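How to Clean, Stack and Store Tissue Boxes With Separate Lids

Filed under: Household, Small Storage. Last updated 2022-08-02. 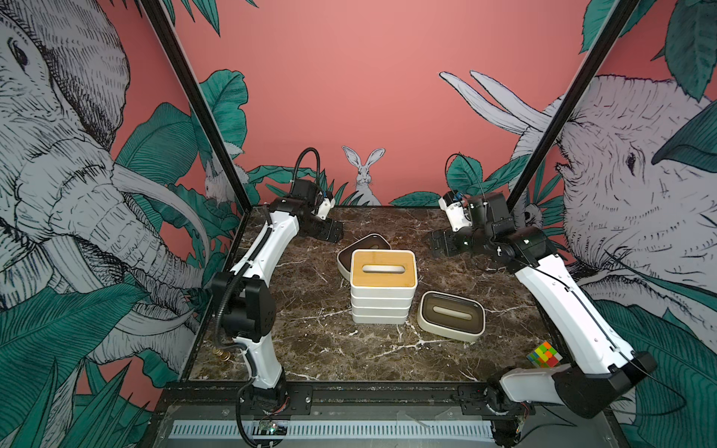 Tissue boxes with a lift-off lid come apart into two pieces, a base and a lid, and a set of them takes up far less shelf space if the pieces are stored by type. The method on this page is the one used for the guest rooms at Ravville, where the boxes come out of service in May for a full cleaning and go back with new refills. The bases go one on top of another, as in the stack of three white ones with a bamboo-wood lid on top, and anything that does not belong in the stack stays beside or behind it until it has been checked. A tray with a dark brown interior, like the one behind that stack, is sorted separately. The oblong slot in the lid should be left uncovered so that the contents can be identified from the top.

What you need

A flat, hard surface at least as wide as two boxes side by side
Two microfiber cloths
Mild dish soap and a bowl of warm water
A soft, dry paintbrush, 1 inch or narrower
Food-grade mineral oil, for bamboo lids only
A ruler
Masking tape and a pencil

Do not use bleach on bamboo. Do not use scouring pads on white finishes. A scratched finish holds dust and will need more frequent cleaning.

Step 1. Empty the boxes

Lift the lid straight up. If it sticks, press one short side of the base inward slightly and lift from that side first. Do not pry through the slot. The thin strips along both sides of the slot are the weakest part of the lid and can split along the grain.

Remove the refill. A refill that is more than half full can be kept in a clean zip bag and put back later. Turn the base over and tap it twice to release paper dust from the corners.

Step 2. Clean the bases

Brush out the inside corners before any water is used. Paper dust turns to paste when wet and is harder to remove.

Wipe the inside first, then the outside, with a damp cloth and a small amount of soap. Wipe again with plain water. Dry with the second cloth and leave the base upside down on a rack for at least 3 hours. A base that is stacked damp may leave a ring on the one below it.

For adhesive left by price labels, apply a drop of mineral oil, wait 5 minutes, and rub with a cloth. Wash the spot again afterward so that no oil remains.

Step 3. Clean the lids

Bamboo lids are wiped, never soaked. Use a cloth that has been wrung out until it no longer drips. Work with the grain, and run a folded corner of the cloth through the slot to pick up lint.

Stand the lid on its long edge to dry. Lying flat, it dries faster on the upper face than on the lower one and may cup. A cupped lid can sometimes be corrected by placing it hollow side down under a flat weight overnight.

If the surface looks gray or feels rough, apply a thin coat of mineral oil, leave it for 15 minutes, and wipe off all of the excess. Let the lid rest for a full day before it goes near white pieces. Oil transfers easily.

Step 4. Sort by footprint

Measure the length and width of each base at the rim. Bases that look alike can differ by an eighth of an inch, which is enough to make a stack lean. Write the measurement on a short piece of masking tape and put it on the underside.

Sort first by measurement and then by interior color. Mixed interiors do no harm in storage, but a lid sits slightly differently on each model, and sorting now saves trial fitting later. At Ravville the two models in use are listed in the linen room as Brustero and Doherty, and each has its own shelf.

Step 5. Build the stack

Set the first base on the flat surface with its long side parallel to the edge nearest you. Lower the second base onto it with both hands, one on each short side. Check that the corners line up before releasing it. Repeat with the next base.

Three bases to a stack is a practical limit for an open shelf. Five is acceptable inside a closed cabinet where the stack has a wall on at least two sides. Above that, the lowest base is difficult to reach and the stack tends to be pulled over when someone takes a box from the middle.

Place one lid on the top base to keep dust out. Spare lids are stored on edge in a shallow bin with a sheet of plain paper between them.

Step 6. Check for stability

Press lightly on each corner of the top piece. There should be no rocking. If there is, take the stack down and look for a grain of dried soap, a folded label, or a warped base. Most rocking comes from something trapped between two rims.

Slide the stack 2 inches to one side. If any layer shifts against the one under it, add a strip of thin shelf liner between the layers, cut slightly smaller than the base so that it does not show.

Step 7. Store and label

Choose a dry shelf away from heating pipes and direct sunlight. Bamboo darkens in sunlight, and a lid that has been half shaded will show a visible line. Leave a finger width between stacks.

Label the shelf edge, not the boxes. The label should give the model, the size at the rim and the month of cleaning. The Lorkgate inventory sheet has a line for each of these; item 957 is the tissue box set, with bases and lids entered separately.

Putting boxes back in service

Wipe the outside with a dry cloth. Insert the refill with the perforated opening facing up, remove the perforated strip, and pull the first tissue halfway out. Feed the tissue through the slot from below while lowering the lid. Pull two tissues to test the feed. If the second one tears, the refill is sitting too high or too low. A folded piece of card under a low refill corrects the height. A high refill usually means the wrong size for the box, and pressing it down will only crush it.

Common problems

Lid does not seat: check the underside for dried adhesive, then compare the rim measurement with the tape on the base.

White base has yellowed: wash once more with soap. Yellowing from sunlight is permanent and the base can be moved to a closet or utility room.

Musty smell: leave base and lid apart in moving air for two days before stacking again.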